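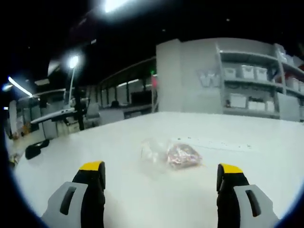

Hand-held gripper over a clear plastic bag, bagging task.

Rustetti Manipulation Club: Frequently Asked Questions
Last updated 13 Dec 2022

Who can join?
Any enrolled student. No robotics course is required. New members complete one 45-minute bench session before recording on their own.

What does a member do in a session?
You hold the gripper, carry out the assigned task at the table, and save each attempt as a separate clip. A full session is 26 clips. Failed attempts are kept and labeled as failed.

Why are bags a separate task group?
Clear film is hard to detect and changes shape when touched. Results for bags are scored apart from results for rigid objects.

Do I need to write code?
Not for recording. The training group uses Python and meets separately.

Which task sets are in use?
Hendik covers bags and wrappers. Itulau covers rigid items such as cups and blocks. Start with Itulau unless your group lead assigns otherwise.

How much data does the term project need?
800 accepted clips per team. Clips are rejected if the fingertips leave the view or if the object is out of view at the start.

Can I take a gripper home?
No. Grippers are signed out for use in the lab only and returned the same day.

Is there a competition?
Yes, the Hoàng Cup, held in July. Last time the cutoff for the final was 54 points. Teams have two to four members.

What if a finger pad comes loose?
Stop recording, tag the gripper, and put it on the repair shelf. Do not glue it yourself.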